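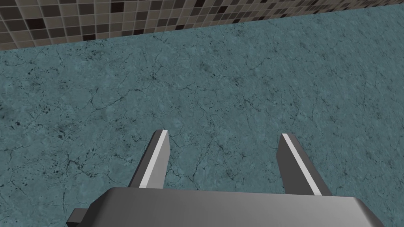 Mali Watkins asked whether the arm ever gets to practise on a real floor, or whether everything happens on the computer first. The answer she got was that it's nearly all on the computer to begin with, and that the real arm downstairs only gets to try a job when the simulated one has stopped making a mess of it. That was the first question of the morning and it set the tone for most of what followed.

We had come over from Dedcombe on the early bus for the open day at Adamczyk, who have the long brick building behind the station in Nallidow. I had been past it many times and never known what went on there. Visitors were let in at nine, given a sticker to write their name on, and sent up the stairs to the simulation room. The workshop came afterwards. I had expected it the other way about, machines first and screens later, and I think several people were a bit put out to be looking at monitors before they had seen anything with a motor in it. On balance it was the right order.

The simulation room

It is a plain office with the blinds down. There are 6 desks, each with two screens, and a larger screen on the end wall for visitors. The project is called Zola, which is the name of the software and also what they call the arm, so it took me a while to work out which of the two was being talked about.

Oldřich Říha took our group. He speaks quietly and people at the back kept asking him to repeat things, but he didn't seem to mind. He explained that Zola works in made-up household rooms. Each one has walls, a floor and some furniture, and the software changes the surfaces from one room to the next. There are 900 of them at present. The room we spent our time in was number 518, and it had a teal marble floor with dark veins all over it and a wall of small square mosaic tiles in beige and brown. It was not to my taste, but it isn't meant to be lived in.

The patterns matter more than I would have guessed. A person knows that a crack in a marble floor is only a mark, and reaches straight across it. A program that has only ever seen plain grey floors can take a dark line for the edge of something. So they give it veined floors, speckled floors, carpets, boards, and walls with as many colours in them as they can fit, until it stops paying attention to all that. Oldřich said the mosaic had caused more trouble than any other wall because a dark tile next to a pale one looks like a corner. They had thought of taking it out and decided to leave it in.

Most of what we watched was seen from the arm's own wrist, looking out past its two fingers. It is an odd way to look at a room. The fingers stay put and everything else swings about. One woman near me had to look away for a minute, and I was glad when we moved on to a slower run.

What we watched it do

The runs are short. The arm starts somewhere with its fingers open, is given something to go towards, and either gets there or doesn't. You can have a run played back at any speed, and Oldřich stopped it whenever a hand went up.

The easy ones start over clear floor with nothing near. These are used to check that the fingers line up properly and that the program can tell how far away the floor is. He showed the same start several times with the floor changed in between. I will admit my attention wandered here, although Mali was writing all of it down.

The harder ones are cluttered. Room 518 has a corner with a wooden cabinet, a light grey wire rack and a great tangle of yellow rods partly threaded through the rack, and the arm has to work out what it can get its fingers near without catching on something else. Open shapes like that are the worst kind, we were told. With a box or a mug there is a surface, and the surface is either in the way or it isn't. With a tangle there are gaps that look wide enough and lead nowhere, and behind one rod there is always another.

Somebody asked what the yellow thing was supposed to be. Oldřich said it wasn't supposed to be anything. They call it the nest. It was made by a colleague as a test of awkward shapes and it has been put into quite a few of the rooms.

The point he made most strongly was that backing off counts as a good result. If the program can't find a safe way in, it should stop and withdraw with its fingers open, and it is marked well for doing so. Early on they had only given marks for reaching the target, and it had learned to shove. In the simulation shoving costs nothing. On the real arm it bends things.

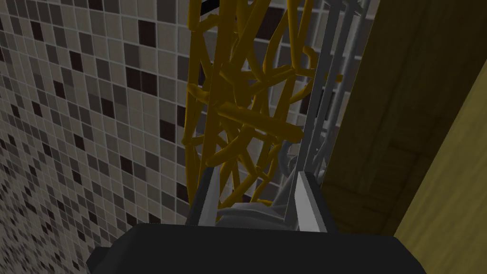
The workshop

Downstairs it was colder and much louder, mostly from an air compressor in the corner. The real arm is bolted to a steel bench with a yellow line painted on the floor round it, and visitors stood behind the line. Beca Morris ran this part. She has a good loud voice, luckily.

I had pictured something bigger. The arm is not much longer than mine, and it moves slowly, at least with the public in. Beca had set out a washing-up rack, a few wooden spoons, a sieve and a length of garden hose coiled up, which was the nearest thing they had found to the nest. She told us beforehand that it would probably fail with the hose, and asked us not to clap if it did, as the last group had done.

It picked up the spoons without any bother and put them into a tray. The sieve took two tries. On the first it closed on the rim and the handle swung round and knocked the bench, so it let go, lifted, and came in again from the other side. The wait between the tries was long enough for people to start talking. With the hose it went down, stopped, went down a bit further, stopped again, then came back up and stayed there. A light on the base turned amber. Beca said that was the program deciding against it, and that a few months ago it would have grabbed hold and dragged the lot on to the floor.

There were questions after that. A man asked how much one would cost for his unit, and was told they aren't selling it. Another wanted to know why it has only two fingers, and Beca said that two fingers are easier to work out and break less often, and that most things in a kitchen can be held that way if you choose the right place. A girl of nine or ten asked if it could plait hair. Beca said no, and that she wouldn't let it near hers — but she did go over and write the question up on the whiteboard, where there was already a long list from earlier visitors.

The gap between the two

The part I found most useful was a talk given standing up in the corridor by Asanka Kumarasinghe, who had a flip chart and a mug of tea and nowhere to put the mug. It dealt with the differences between what goes on upstairs and what goes on down.

In the simulation the light is even, the fingers never wear, and nothing is sticky. In the workshop the rubber pads pick up dust and have to be wiped, the afternoon sun comes in through the roof lights, and cables tug on the wrist when it turns too far. Any one of these can put the arm off by a few millimetres. They try to cope by making the simulation worse on purpose: shakier, darker, with the odd late reading. Asanka said it has helped, though less than they hoped, and that cloth is still beyond them. I asked about string bags. He laughed and said not this year.

He was asked as well whether people would lose work over it. His answer was that Adamczyk want it for sorting returned kitchen goods, a job they find hard to fill, and that he couldn't promise what anyone else might use it for. I thought that was fair enough. Ida Hellwig, who had come with us, didn't, and they carried on talking about it by the fire door for some time.

Practical notes for anyone going

The open day runs again in April. Allow 2 hours. You can do it faster but you would have to skip the corridor talk.

There is a lift, but it is at the far end of the building, so ask at the desk when you arrive. The simulation room gets stuffy with a full group in it. The workshop doesn't have heating that you'd notice, so keep your coat with you.

Children are welcome upstairs. In the workshop they have to stay with an adult and behind the line. Long hair should be tied back, and there are bands in a tub by the door.

Tea is free, and the biscuits had gone by eleven. The café across from the station does a decent bacon roll. The bus back to Dedcombe goes from the stop on the far side of the road, not the one you get off at, and we missed ours finding that out.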